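The Green Basket

Terkden paid by the accepted example, and an example was one toy picked up and put in the basket. Ines had signed up for 80 of them. She did them at home, on the bed, with the toys her daughter had stopped playing with and a few things from the bathroom shelf.

The corn was always difficult. The grapes could be taken from either side, but the corn had its husk, and if the jaws closed on the leaves alone it turned in the air and fell.
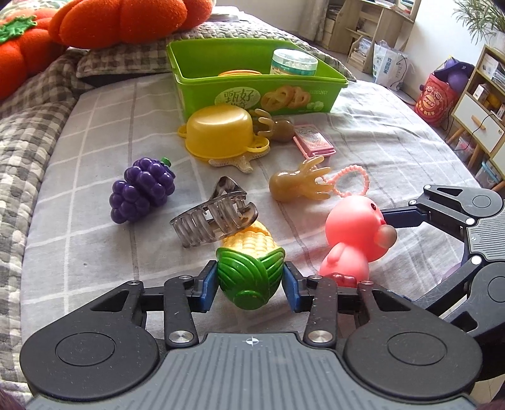
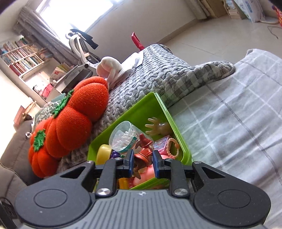
Both were from the same session, corn and pig out on the sheet in one, the basket full in the other.

Night Shift

She worked after nine, when Mila was asleep in her grandmother's room. The grippers had come in a box from Ovargate with a printed sheet of rules. Keep your fingers out of view. Move at the speed you would use to set down a cup. If you drop something, finish the example anyway and mark it as a drop.

Ines followed the first two. The third bothered her. For the first 24 examples she threw out every drop and did it over, and on the twenty-fifth her supervisor wrote to her.

His name was Gwenaël Huet. He reviewed for the whole region and had never used more than two lines in a message.

"Your set has no mistakes in it," he wrote. "Where are they?"

"I deleted them," she wrote back.

"Please stop. It needs to see what you do next."

She read this twice and put the phone face down on the desk. Then she picked up the grippers again and went for the corn by its leaves. It fell and rolled against the pillow. She waited a second, moved the right hand over, and took it lower down, around the kernels. It went into the basket. She marked it as a drop and a recovery.

She did 5 more like that without trying to. The hair clip slid. The pig shot out sideways and she had to chase it across the sheet, and she laughed out loud and then listened at the door — nothing, only the refrigerator.

Morning

Mila came in before school and found the basket still on the bed.

"Are you teaching it to clean up?" she asked.

"Something like that."

"Does it know where the pig goes?"

"It goes in the basket."

"No," Mila said. She lifted the pig out and stood it on the windowsill, facing the street. "It goes there."

Ines looked at the sheet of rules. There was nothing in it about windowsills. When Mila had left for school she sat down and wrote to Huet, asking whether a toy could have a different place from the others if the person who owned it said so.

The answer came at noon.

"Not in this set," he wrote. And then, on the second line, "Maybe in September."

She left the pig where it was and did the remaining examples without it.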